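Who Is in the Picture? Naming Faces in a Neighborhood Photo Archive

Local History Methods, final project report
Group members: Beathag Lamont, Lachlan Tosh, Aslı Kaplan
Supervisor: Struan Ritchie
Submitted 3rd January

1. What we set out to do

The Moncrieff Street history page has been asking its readers to put names to old photographs since before any of us could read. Someone scans a picture of a school class or a boxing club, the page posts it, and people write in. The names get typed under the picture and from then on they are treated as fact. Other sites copy them. One of them ended up on a plaque.

Our project asked a plain question: how good are those names? We went in doubting them, and we should say so at the start, as it shaped what we looked for.

2. The photographs

We picked 23 photographs from the page, all of them groups and all of them with at least one person named by a reader. Most are football teams, youth clubs and parish outings. We left out weddings, where the family usually supplied the names and there was little to check. We also left out anything where the only copy was a newspaper cutting, because the faces were too muddy to argue over.

For each photograph we wrote down who had been named, who did the naming, and how long after the event. The last of these was harder than we expected. The page does not date its comments before it moved to its present host, so for the older ones we had to go by what the page's founder, Ruairi McIver, could remember. That means we were using memory to check memory, and we are not happy with it.

3. How we checked

We compared the names with team sheets, club minute books and school registers in the branch library. Where a register and a comment agreed, we counted the name as supported. This is weaker than it sounds. A register tells you that a boy belonged to the club. It does not tell you that he is second from the left in the back row.

So we added a second test. We showed prints to people who had belonged to the same clubs, with the names covered, and asked them to start wherever they liked. Lachlan did most of these visits. He was told early on not to nod, and he says it is very hard not to nod when an older man is looking at you and hoping he has got his brother right.

We kept the answers in a table in Jurnilex, the note program the department gives out. It was fine for this. It kept turning nicknames into links, and we had a lot of nicknames.
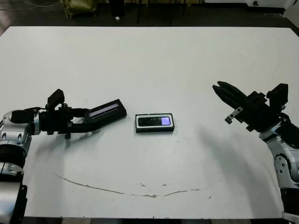 We also tried a face-matching program called Tirari, mainly because our supervisor thought a reader of this report would ask why we hadn't. It offered matches between photographs with a score beside each. In one case it gave a high score to two boys who we know from the minute book were brothers, and in another it matched a goalkeeper with a priest. We do not think the scores should go anywhere near a caption. Our feeling is that a number next to a wrong name makes people more likely to believe it.

4. What we found

The simple names held up. Captains, coaches and anybody who stayed in the neighborhood were nearly always named the same way by everyone we visited. The trouble was with people who left young. They were given names that belonged to somebody else, or a surname with the wrong first name, often an older brother's.

Three cases are worth setting out.

The Zerkach Cup team. The page names the boy holding the ball as the captain. Two former players told us, separately, that the ball was handed to the smallest lad as a joke. The club minutes have the captain down as injured that month. We think the caption is wrong, and it is the one on the plaque.

The May outing. Four women each recognized the same girl as a different person. All four were sure. One of them had the photograph on her own wall with the name written on the back, in her own handwriting, from years after.

The boxing club. Here we were the ones who were wrong. Aslı had marked a name as doubtful because it was missing from the register. The man's daughter showed her his membership card. The register has a page torn out, and we should have noticed that before we doubted anybody.

5. Problems with our own work

We visited people who were easy to find, and those are the same people who write in to the page. Some of them had plainly read the captions before we covered them up. We could not think of a way around this – and the methods textbook did not offer one either.

We would also be careful about the word "supported" in our table. Beathag wanted to use "confirmed" and lost the vote. She still thinks the rest of us are being too stingy, and that a name given by a sister ought to count for more than a line in a ledger. The two views are left as they are.

6. What we would ask the page to do

Put the name of the person who made the identification beside the identification, with the year. Keep the old name when a new one is suggested. Leave a gap where there is a gap. Ruairi McIver has said he will try the first of these and is not keen on the last, as he says people only write in when there is something to correct.

Our table has been left with the branch library, with phone numbers and addresses taken out.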